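About Zilberg

Zilberg began as a repair bench for packing machines in the town of Odoi, and we still think of ourselves as people who fix things. These days there are 22 of us, and most of our time goes into teaching robot arms to pick mixed objects out of bins for warehouses and small shops. We like the work very much, and we'd be glad to tell you all about it, but visitors usually ask first about the Morkiditz stop, so we may as well put it here on the front step.

Morkiditz was our first long picking trial. We had promised ourselves 1,205 picks without a person stepping in, and at pick 259 the arm turned its wrist a little farther than it had before, a hose pulled tight against the joint, and the air line came off its fitting. The gripper let go of what it was carrying. The arm, which had no way of knowing this, went on moving for several more cycles before one of us reached the stop button (we were all standing outside the fence, thank goodness, and no one was hurt). 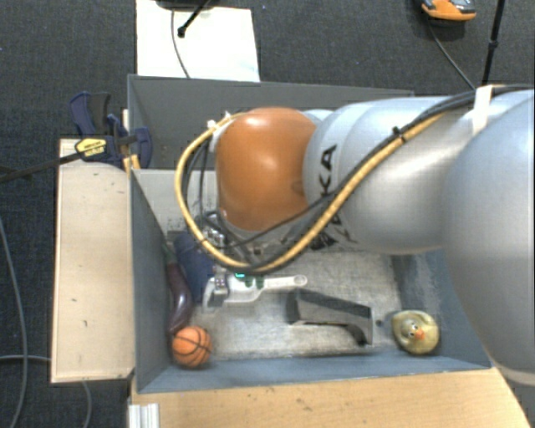
Page last changed: July 21, 2018

On our KUKA arm the yellow hose now makes a wide loop around the orange joint cover, with the black cables following much the same path and a white strap holding the bundle farther back. It's a plain sort of thing to put on a company page, we know, but we're rather fond of it! Toys like the duck, the eggplant and the little basketball are what we pick with on test days.

The other change was in our own habits. Every new motion is first run slowly, with a hand near the stop, and a drop in air pressure halts the arm at once. We wrote all of this up in March as a checklist called Drumus, and we send it free to any school or workshop that writes and asks for a copy.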